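Print this section | E-mail this section
By Maeve Sheehan
August

4. Collecting demonstrations in simulation

4.1 Setup

All demonstrations used in this paper were collected by remote control of a simulated arm with a two-finger gripper. The operator sits at a desk, holds a six-axis hand controller, and watches two views on one monitor: a fixed room view and a view from a camera mounted at the wrist. The controller sends position changes to the arm, and a trigger on the handle opens and closes the fingers. We used the Drovorus simulator for rendering and contact, and wrote our own layer, Erkari, to handle the controller, the logging, and the resets between attempts.

The controller is read at 90 Hz. Raw readings at this rate carry small hand tremors, which the arm reproduces faithfully and the policy then learns to copy. We therefore smooth the readings over a short window and log the state of the arm at 20 Hz. Two of our operators complained of lag when the window was made longer, and we kept the shorter setting for everyone so that the recordings could be pooled.

4.2 Rooms and objects

Rooms are put together from a shared library of walls, floors, furniture, and household objects. For each attempt Erkari picks a room, drops in a set of objects, and lets them settle before the operator takes over. Objects are placed on the floor as well as on furniture, and no effort is made to keep them upright. A lamp or a chair may come to rest on its side, and the attempt goes ahead anyway. Early on we did throw out such rooms, and a policy trained on the tidy ones did badly whenever something had been knocked over. Keeping the untidy rooms cost us nothing in recording time.

The target object is named in a written instruction shown above the room view. Other objects in the room are left as clutter. The operator may touch them but is asked not to push them out of the way on purpose.

4.3 The wrist view

The wrist camera is fixed to the hand and turns with it. When the operator rolls the wrist to line the fingers up with a long object, the whole room rolls too, and the floor may end up along one side of the view with a wall along the other (Figure 3). New operators found this hard to read. Most of them stopped looking at the wrist view during a roll and went back to the room view until the hand was nearly in place.

We tried correcting the roll so that the floor always stayed at the bottom. It made the view easier to follow, but the fingers then appeared to swing around the picture, and operators lost track of which way they would close. The uncorrected view was kept for both the operator and the policy. Inside the final few centimeters of an approach, what matters is where the object lies with respect to the two fingers, and in the uncorrected view that relation can be read directly.

Small figurines were the hardest class for our operators. They are thin in places, they have heads and limbs that stick out, and a finger that catches one of these parts will turn the object before the other finger arrives. Operators were told to aim for the trunk and to close slowly. We did not script the approach beyond that, and the recordings show a good deal of variety in the angle of the hand.

4.4 What was kept

Operators recorded 2,305 attempts in all. An attempt was kept if the target was lifted clear of its support and held until the timer ended. This left 1,732 demonstrations. The rejected attempts were mostly drops during the lift, along with a smaller group in which the wrong object had been picked up. A few were lost to a fault in the logger, which wrote the finger positions one step late until Petrauskas, our playback tool, was used to step through the files and the offset was noticed.

We did not trim pauses. Operators often stop just before closing the fingers, and removing those moments produced a policy that closed too early. Long pauses at the start of an attempt, before the arm had moved at all, were cut.

Each kept demonstration holds both camera views, the joint angles, the finger opening, the operator's commands after smoothing, and the text of the instruction. The files are stored in the Plallier format, which our training code reads directly. Training is described in Section 5.

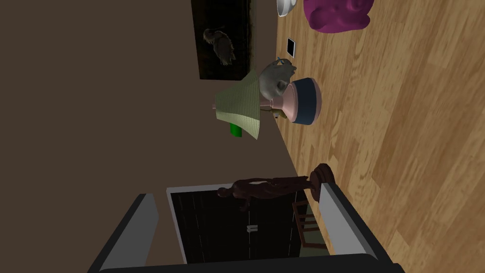
Figure 3. Simulated view past the gripper fingers, with a dark brown figurine between them and the room turned on its side.

Contact: Maeve Sheehan | Copyright the author | Back to top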